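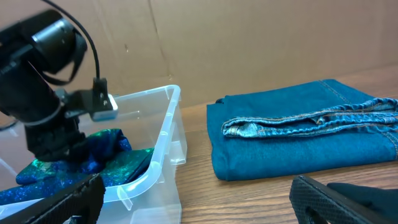 Chantelle Mabuza
Spoken Word Editor, Jendomach

Home Audio Books Scripts Gift cards Basket

Salian: the complete radio serial
Boxed edition with script book

Salian is a serial for radio in 18 episodes, set in the harbour town of Henonholm over one winter. It follows a piano teacher who comes back to clear her late father's house and finds that he had been writing songs under another name. Most of the story is told through conversations in the house and in the hotel bar across the road, and the songs turn up along the way, sometimes as a few bars at the piano and sometimes sung in full.

This edition brings the whole serial together for the first time. It was previously sold as separate downloads, and three of the episodes were only available in a shortened form. Those three are given at full length here. The missing material is mostly in the middle of the story and includes the long scene between the two sisters, which several listeners have written to us about.

What is in the box

The recordings come on two MP3 discs. These will play on a computer or on a CD player that can read MP3 files. They will not play on older players that only take ordinary audio CDs, so please check yours before ordering. A code for the download version is printed on a card inside the lid. The download has the same recordings as the discs, split into the same tracks, and each episode is its own file.

The script book is a paperback of 166 pages. It has the scripts as broadcast, with the cuts that were restored for this edition set in a lighter type. Stage directions and sound cues have been left in. I would suggest listening first and reading afterwards - the book gives away the identity of the second singer on its opening page, in the cast list.

Words and melody lines for the songs are at the back of the book. They are not full piano arrangements. We are asked for these quite often and there are no plans to publish them at present.

About the recording

The serial was recorded by Nonix in a house and not in a studio, apart from the songs. Doors, stairs and floorboards are the real ones. On headphones you will hear a fair amount of movement from left to right in the kitchen scenes, and on a single speaker some of the quieter lines are easier to miss. The mix has been adjusted a little for this edition to bring the voices forward. Nothing has been added to it.

The piano in the father's front room is meant to be out of tune. We do get returns on account of this.
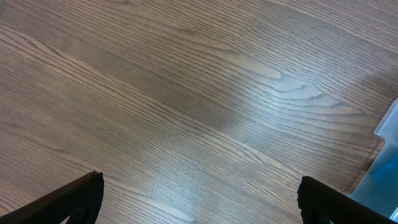
The songs were recorded separately with a small band: piano, double bass, clarinet and brushed drums. They are written in the style of dance band numbers and last between one and four minutes. At the end of the second disc they are gathered in the order the father is supposed to have written them, which differs from the order they come up in the story. There is no separate album of the songs.

Who it will suit

Salian is a slow story and the first two episodes are mostly talk. Listeners who enjoy novels read aloud tend to get on with it well. There is some strong language from episode five onwards and a death is discussed in detail near the end. We would not suggest it for younger children.

The complete text is in the script book, so the box can be used by listeners who are deaf or hard of hearing alongside someone who is listening. A large print version of the scripts can be supplied as a file. Please ask when you order and we will send it by email at no extra charge.

Ordering and delivery

The box is in stock. Orders for delivery in the UK before the holidays should reach us by 6th December. Later orders will be sent out in the new year. Anyone who ordered in November and has not yet had a dispatch email should get in touch, giving the order number.

If you bought the separate downloads from us, the price of those can be taken off the price of the box. Sign in with the email address you used at the time and the reduced price will show in your basket. It does not show until you have signed in.

Boxes can be returned unopened within the usual period. Once the download code has been used we can exchange a faulty disc or a damaged book, but we cannot give a refund on the set.

Contact us | Delivery and returns | Copyright Jendomach. Salian recordings copyright Nonix. | Back to top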